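From: Razia Kakakhel
To: Mollside Furniture Menders list
Subject: Re: Re: hide glue vs the yellow stuff, again

Eero Aaltonen wrote:
> I have read the whole thread and I still don't see why anyone
> would stand over a glue pot in October when a bottle of yellow
> costs less than lunch. My kitchen chairs have been together
> 20 years on yellow glue and they'll see me out. Reversibility is
> a lovely word but who is going to reverse a kitchen chair?
> Also, does anybody still have the notes from Arvo's
> talk at Gistthorpe? Mine got used to level a fridge.

Eero, the person who is going to reverse your kitchen chair is me, or somebody like me, after your grandkids have leaned back on it. I'll be scraping yellow glue out of the mortises with a dental pick and saying your name in an unfriendly way.

I have no quarrel with yellow glue for new work. My quarrel is with yellow glue over old glue, which is most of what comes through my door. It won't bond to what's already in there, so it sits on top looking confident until the first heavy dinner guest. 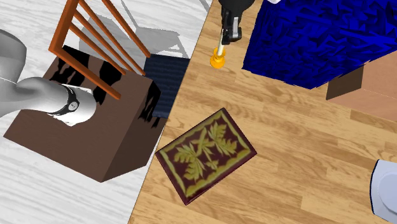 On the back joints I think Esko had it right in his first message and then talked himself out of it in his third. If one slat is loose, check the others before you go near a clamp. You can usually twist a rail by hand and hear which ones have let go. I like to take the whole back apart if it's willing, label everything with masking tape, and put it back together in one go with warm hide glue. If it isn't willing I leave it alone — I've split a crest rail being keen, and the colour match on the repair still annoys me.

Someone asked off-list what I use. Hot hide glue for chairs, liquid hide glue for anything with a lot of parts, and fish glue for lifting veneer. I bought a tub of the Zilard stuff on Esko Miettinen's say-so and it was fine, though it smells like a wharf. Check the date on the tub. Old liquid hide never quite dries and you end up with a chair that is more of a suggestion. 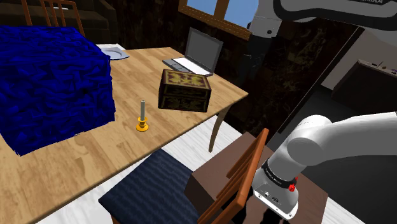
Decorated boxes are a separate headache, and I'd ask people to stop lumping them in with chairs. The glue is hardly ever the problem. It's the squeeze-out, and what you wipe it off with. A wet rag on a bare pine corner does no harm at all, but on something like the dark one on the table, with the gold-and-olive leaves and dragonish beasts on the lid and front, I wouldn't let water anywhere near it until I'd tried a barely damp cotton bud on the least important bit of border. Eero Halonen favours spit. He isn't wrong, and I'd rather not watch.

As for clamps, the Prothero band clamp I complained about last winter has redeemed itself. The ratchet was full of old glue. My old glue, as it happens. I withdraw the remarks about the manufacturer and most of the remarks about the bloke who sold it to me.
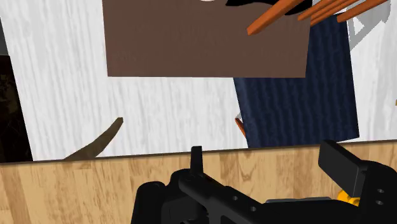

Sandpaper: please stop at 400 before you refinish, and don't sand the joints at all. I know there's a fellow on the other forum who goes to 1000 on everything including, I think, his sandwiches. You want some tooth.

I do have Arvo Karppinen's notes, minus page 7, which dealt with moisture and has mould on it. I can scan the rest. If anyone has a clean page 7, sing out.

Razia

PS Eero, is the fridge level?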